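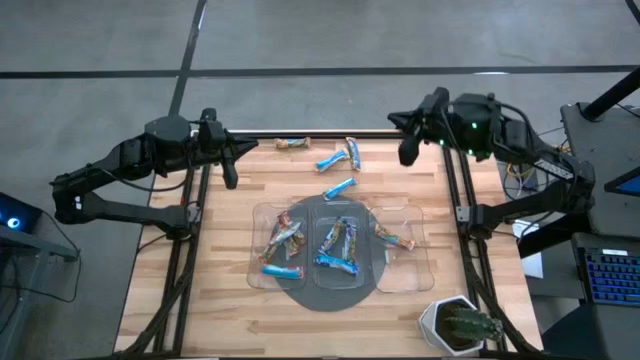 Fosham Hardwax Oil, Satin, for worktops and benches

Item 1112
Sizes: small tin, large tin
Finish: clear, satin
In stock, ships from the Ukar warehouse

We sell a lot of wood finish, and most of what gets printed on the tins is wishful. Fosham's own label says "a lifetime of protection in a single afternoon." We asked them what they meant by a lifetime and got a brochure back. So this page is what we think of the stuff after using it on our own benches, and you can weigh it against the label.

What it is

A blend of plant oils and hard waxes in a mineral spirit base. It soaks in a little and leaves a thin film on top. You rub it on, wait, rub off what the wood didn't take, and do it again the next day. It has a faint amber cast that you'll notice on maple and birch and probably won't on oak.

What the maker claims, and what we found

"One coat coverage." No. One coat on bare beech looked fine until a mug sat on it overnight. Two coats is the minimum, three on end grain. We'd ignore anybody who says otherwise, Fosham included.

"Resists wine, coffee, oil and water." Mostly fair. Coffee wiped off after an hour left nothing. Red wine left a shadow that came out with a scuff pad and a dab of oil. Standing water will get through any oil finish if you let it sit long enough.

"Heat resistant." We wouldn't put a hot pan on it, and we don't see why you'd want to test that on your own counter.

"Natural." The oils and waxes come from plants. The solvent doesn't. It smells like solvent, too, for most of a day, and you should have a window open.

"Easy spot repair." This one is true, and it's the reason we keep stocking it. Varnish has to come off in a whole sheet before you can fix a scratch properly. With this you sand the bad patch, wipe on a bit of oil, buff, and the edge of the repair disappears in a week or so.

Coverage

The tin says the large size will cover up to 100 square feet. That's per coat, on smooth closed-grain wood, put on by someone who does it for a living. If you're doing two coats on a big worktop, both sides, buy the large one and don't plan on leftovers.

Do both sides, by the way. A top that's sealed on one face and raw on the other takes up moisture unevenly, and then you get a cup in it and blame the lumber.

How to put it on

Sand to 150 grit. Going finer makes the wood feel nice and stops the oil from getting in. Vacuum, then wipe with a cloth barely damp with mineral spirits.

Stir the tin. Don't shake it. The flatting agent settles on the bottom like mud and an unstirred tin dries glossy in places.

Spread a thin coat with a white pad or a lint-free rag, along the grain. Wait 11 minutes (Fosham is oddly exact about this, and we've gone over without harm), then buff off everything that's still wet on the surface. If it feels tacky the next morning you left too much on.

Second coat after overnight drying. Light use the day after that. Leave it alone for two weeks before you clean it with soap.

Oily rags can catch fire by themselves. Lay them flat outdoors until they're stiff, or put them in a metal can of water with a lid.

Compared with the others we carry

Boruvar Bench Oil costs less and contains no wax. It's fine for a shop bench that's going to get glue and pencil on it anyway. It needs redoing about twice as often.

Haddadin Two-Part Oil is tougher and cures faster. It also costs a good deal more, and once you mix the two parts you have an afternoon to use it. For a café or a bar top, maybe. For a kitchen at home we think it's more finish than you need.

Is it food safe?

The maker says yes once cured. Pretty much every finish is, once cured, so we don't give that much credit as a selling point. For a cutting board use plain mineral oil and save your money.

Customer comments

"Used it on a birch counter. Looks good, took longer than promised, and the lid was glued shut when I went back for the third coat." Raghda Awad, verified buyer

She's right about the lid. Wipe the rim before you close it.

Returns

Unopened tins only, with the receipt. We can't ship this by air. Questions about a particular wood go to the counter, extension 792, mornings are best. Have the species ready if you know it, and tell us what was on it before.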